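Handheld Grippers and the People Who Hold Them
Student project report, Work and Technology seminar
Submitted Wednesday, November 20, 2024

Why we picked this topic

When our class talked about automation at work, most of the examples were factories where a machine comes in and a person goes out. Our group wanted to look at a job that exists because of automation. We found one at Plidley, a small company that records people doing household chores with handheld grippers so that robot arms can learn from the recordings. We visited twice in June, went along on home sessions, and tried the tools ourselves (our favorite part by far!).

How the work used to be done

Plidley started out with remote control. An operator sat at a desk in the Wirner Street office and steered a robot arm with two joysticks. The company's log for the last month of that setup shows 400 usable recordings. The first month with handheld grippers shows 2,720, with the same number of staff. We expected a jump, but not one like that.

The arms are still there. They now run the trained software, which the company calls Skeller, and the former joystick operators take turns watching it and writing down what it gets wrong.

What a session is like

Collectors work in ordinary homes, with the bed and the desk and the bags all where they normally are. Each collector holds one gripper per hand and does the chore with those alone. Cloth is the hardest category. A shirt or a pillowcase never falls the same way, and you can't feel the edge through the handle, so you have to learn to see where the fabric is going to slip. The collectors we followed were amazingly good at it. They pinch with one side, let the weight hang, and bring the other side in underneath.

Large printed fabric is popular with the team, as the pattern makes it easier to tell which part has folded over.
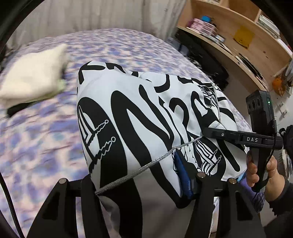 What changed for the workers

We interviewed every collector who was willing, and left names out at their request. Here is what came up most.

The job moved out of the office. Most people loved this. One told us she had seen more kinds of closets than a moving company. Two missed having coworkers at the next desk, and said the group chat didn't make up for lunch together.

The strain moved too. Joystick work meant sore necks. Gripper work is felt in the thumbs and forearms. Plidley now asks for a break after every chore, but a few people admitted they skip it when they are on a roll.

Skill counts for more than we guessed. New collectors train on towels before they touch anything with a lining or a zipper. The Palaniappan method, a folding order the team follows for bulky items, takes most people a couple of weeks to get comfortable with.

Pay is by the hour. It was per recording for a short time, and collectors said that made everybody rush.

What we would still like to know

By our second visit the cloth set had 3,162 recordings. We asked what happens to the collectors once Skeller can fold well enough, and the answers were mixed. Managers talked about new chores, like kitchens and bathrooms. Some collectors were less sure. We would love for next year's group to go back and ask again.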